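Ticket 177: Photos in listings upload, but the item page shows the old ones
Product: Sanier Shop Manager
Status: Waiting for customer
Opened by: Kaja Uibo

Kaja Uibo, 9:40
Hello. I have a small shop for second-hand jewelry and I use Sanier for my listings since March. Yesterday I changed the photos in 4 listings. In the editor I see the new photos, but on the public page the old ones are still there. I waited the whole night and it is the same this morning.

What I tried already:
Refreshed the page with Ctrl and F5.
Opened the page in another browser, where I am not logged in.
Opened it on my phone with Wi-Fi turned off.
Deleted one photo and uploaded it again under a different name.

The listing which is most urgent for me is "Mixed bracelets, Stevdale lot". A buyer is asking about it. 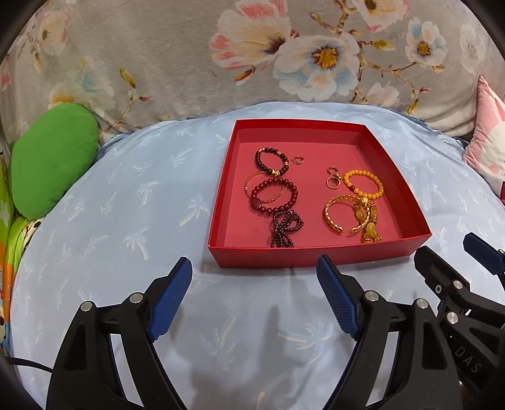
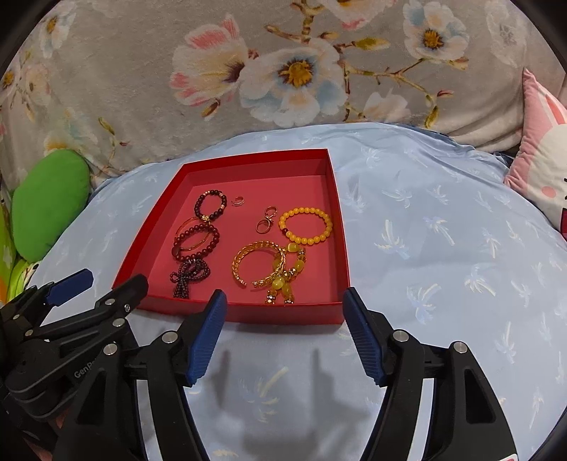
The editor says "Saved" in green each time, and I do not get any error message. The title and the price change on the public page immediately when I edit them, so I think saving in general is working.

Petrauskas, Sanier support, 11:15
Thank you for the detailed list, Kaja. Please tell me which theme your shop is using, and if "Serve images from storage copy" is turned on under Settings, Media.

Kaja Uibo, 11:32
The theme is Gondholm. The setting is turned on. I did not turn it on myself, maybe it came together with the theme.

Petrauskas, Sanier support, 12:05
It does come with Gondholm. Your storage copy has 121 files waiting in the queue, and the first one is stuck, so all the newer files stay behind it. I removed the stuck file and started the queue again. Please check the Stevdale listing in one hour. Do not upload the photos again in the meantime, it will only make the queue longer.

Kaja Uibo, 13:20
I checked now. The Stevdale listing is correct and two of the others also. The last one still shows the old photo, but only in the small preview on the category page. When I click on it, the big photo is the new one. Is the preview made separately?

Petrauskas, Sanier support, 13:48
Yes, previews have their own cache. Please open Settings, Media, and press "Rebuild previews" for this category only. I will keep the ticket open until you confirm.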